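4.2 Do exposed management ports explain the break-ins?

Vendor reports tend to treat an open management port as the whole story. We are not convinced. Of the 100 hosts in the Plirstead sample, 32 had a remote management service reachable without a password, yet only 18 of those showed any sign of tampering. The rest had been left open for as long, on similar address ranges, and their logs gave us no hint that anyone had got in. An open port clearly helps an intruder. Whether it predicts a break-in well enough to rank hosts by risk is a separate claim, and the earlier work by Yang and Chuang does little to test it.

Their argument rests on scan data gathered by Dremau in February. Scans of that kind record what answered on the day. They say nothing about a firewall rule changed an hour later, and they count a decoy machine as a careless owner's server. Szu-yu Yang accepts the second point in a footnote but leaves the decoys in the totals, which makes the headline result hard to read. We asked for the raw records and were sent a summary table.
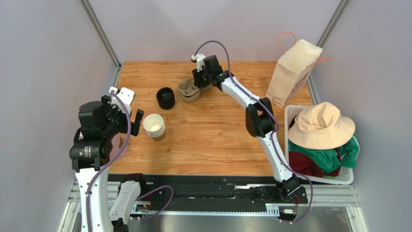

Figure 3. Two robot arms over a wooden tabletop in a booth with pale walls.

A further problem is the way tampering was judged. The Clurenham rules flag a host when an unknown scheduled job appears alongside a new outbound connection. Plenty of ordinary maintenance scripts do exactly that. When we went through the flagged hosts by hand, 6 of the 18 could be matched to a change ticket raised by the owner, and we would not call those break-ins without better evidence. Removing them leaves 12 cases, too few to support the fine-grained scoring proposed by Chou, where each port is given its own weight.

Ho-yin Chuang has suggested to us that the missing cases are hidden by log deletion. That may be so. It is also a claim that no set of logs could prove wrong, and we have given it no weight in what follows. Where remote log copies existed, they matched the local files line for line.

For the remaining analysis we keep port exposure as a single yes-or-no variable and drop the decoys. Section 4.3 repeats the comparison with patch age included.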